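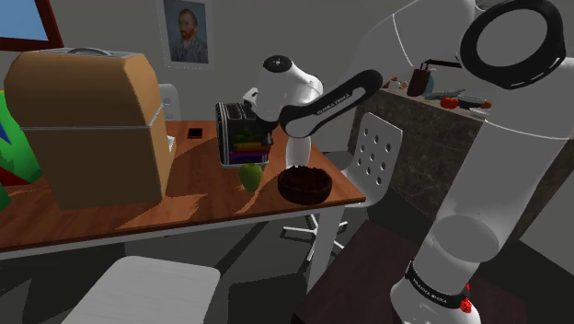
4.2 Surface Wear and Reasons for Refinishing

The households in Brumley kept their dining tables for a long time. Of the 38 tables in the sample, 29 had been in the same home since before the current owners had children, and several had come from parents or grandparents. Owners described wear in terms of events: a hot pot set down without a trivet, a school project done with a craft knife, a leaking plant pot left over a vacation. Gradual wear, such as dulling of the finish where people rest their forearms, was mentioned less often, even when it covered more of the top than the single mark the owner pointed out.

Water rings were the complaint we heard most. They came from glasses, vases, and bottles, and owners tended to remember which object had made which ring. One participant in Bovley told us she had stopped using a favorite vase on the table altogether and now kept it on the windowsill. Others used a cloth or a tray for guests and removed it once the guests had gone home.

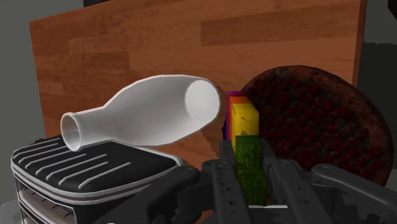 Figure 2. White bottle-shaped vessel lying on its side, with reddish-brown wooden planks behind it. Computer rendering.

Color also shaped what people counted as damage. On reddish-brown tops, pale rings were noticed early and described as serious. On light tops the same kind of mark was often left alone for years, while dark stains from ink or iron drew attention. Hedlund and Morris found a similar pattern in their interviews with furniture restorers in Fjeld, where customers with dark tables asked for work sooner and were willing to pay more for it. Our interviews support this, although we did not ask about income and cannot separate the effect of color from the price of the table.

Refinishing was usually put off. Owners gave cost as the first reason, with quotes for a full strip and recoat running as high as 700 dollars. The second reason was the loss of the table during the work. A family of five has few other places to eat,

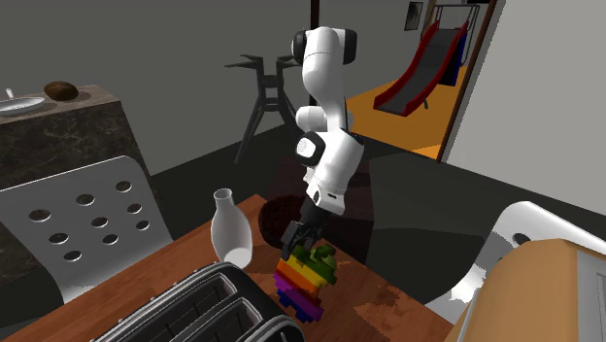 and a job that takes a shop a week means a week of meals on the couch. Only 2 of the owners we spoke to had sent a table out in the past year. Spot repairs at home were far more common, mostly with paste wax or furniture oil, and the results were mixed. Alemneh, who coded the interviews, noted that owners who had done their own repairs talked about the remaining marks with less regret than those who had paid for the work. We return to this point in Section 5.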